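August, after lunch

Third go at the beeswax and oil finish. Horácio wanted it softer than last time, so I melted 100 g of wax into 900 g of oil – way easier to rub in, and it smells great! Took it off the heat once the last lumps went and stirred till it turned cloudy.

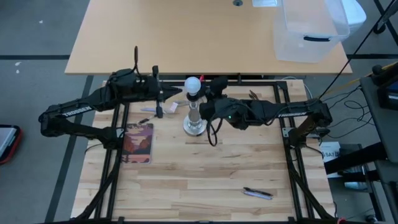

Filled 50 small tins before my arm gave out. A few have a dimple in the middle, so I'll pour slower next batch (Chaminda says warm the tins first, worth a try). Labels still say Prasirell, old spelling of the scent and all. Need more lids from Harries before the next round.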